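Shirt swap returns to Trerau, with fewer promises

30 July 2026 - The clothing swap in Trerau is back, and organizer Hanna Savchuk says this one will cut waste. She said the same in May, when 32 people came and 14 shirts went home with someone new. The rest went back on the rails.
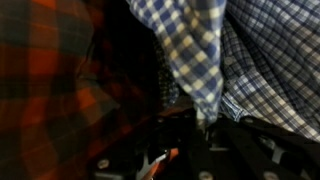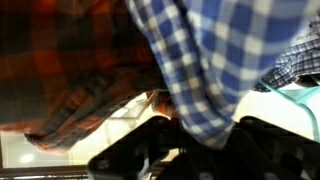
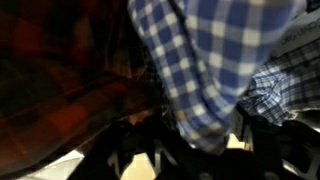 Red and black plaid next to blue and white checks.

Does it cost anything to swap a shirt?
Entry is $2 at the door, and each shirt you bring gets you one to take home.

Savchuk puts the stock at 660 pieces. No list has been published, so that figure is hers alone. Danylo Bondarchuk, who went in May, left with nothing. "Plaid, plaid and more plaid - and most of it too big for me," he said.

Leftovers are supposed to go to Grasulus, a resale shop. The shop has yet to say how many it will take.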